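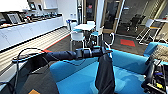 Dark navy cloth over the turquoise sofa, break area.

Birgate Listings: a small dataset of holiday TV schedules

Hi! I'm Inger Dalsgaard and I put this together with Sigrún Briem. It's a table of festive-season TV listings, typed up from old printed program guides, the kind that used to come folded inside the Saturday paper. If you've ever wanted to know how many times the Ragnarsson Christmas special was repeated (a lot!), you're in the right place.

What's in it

There are 3368 rows, one per broadcast, across 10 channels. Nearly 1000 different titles show up, though that number depends on whether you think "Lernora" and "Lernora: The Winter Episode" are one show or two. I went back and forth on it and left them as two. Sigrún disagrees, so if you're on her side, use the title_group column, where she has merged them her way.

Columns

channel: short code, spelled out in channels.csv
start: local start time, 24-hour clock
length_min: listed length in minutes, blank if the guide didn't print one
title: exactly as printed, typos and all
title_group: cleaned-up title
kind: film, drama, comedy, music, kids, news, sport, other
repeat: y, n, or blank
note: anything odd, like "listed twice" or "page torn"

The files are plain CSV in UTF-8 with commas. Please keep it UTF-8 when you open them in a spreadsheet, or the Icelandic titles turn to soup.

How we made it

We split the guides by channel and typed them in by hand. I tried text recognition on the first batch and it kept reading the column rules as the letter l, so every carol service started at l7:30. After a week of fixing that I gave up and went back to the keyboard, which was faster and a lot less annoying. Sigrún then picked 500 rows and checked them against the paper. Her corrections are in fixes.csv with the old value next to the new one, and they're already applied in the main file.

The kind column is my own judgment. Guides love to call everything "family entertainment," so I went by the blurb. A ghost story with songs in it went under drama. I'm still not sure about the ice shows, so they're in other for now.

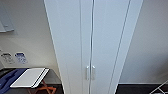 How do I tell a repeat from a first showing?
Look at the repeat column first, which follows the little (R) in the guide. If it's blank, the guide didn't use the mark at all that year, and your best bet is to sort by title_group and see whether an earlier row turns up.

Known problems

Late-night slots are a mess. Some guides treat a 00:30 film as part of the evening before, and some put it at the top of the next day. I moved them all to the evening before and marked the row with "after midnight" in the note.

Regional swaps are missing. The Zastby edition often had its own carol concert where everybody else got a quiz, and we only have the Zastby pages for the kids' channels. Sorry, concert people.

Lengths can be wrong too. A listed length usually includes the ads, so don't use it to work out how long an episode ran.

And the guides were printed ahead of time. If a show was pulled at the last minute, it's still in the table as if it went out.

Good uses, bad uses

I've used it for charts of how early the Christmas films creep in, and Sigrún ran a fun little practice session on cleaning up titles with it. It would also suit anybody learning to join tables. I wouldn't use it to say what people were watching, though, as there are no audience numbers in here anywhere.

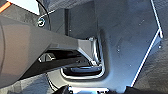
Changes and contact

The March update added the note column and fixed the swapped start times on two channels. If you find a mistake, open an issue with the row number and, if you can, a scan of the page. I go through them on Friday mornings. We're still short of pages for the movie channels, so if your attic has a stack of old guides, please write to us before you recycle them!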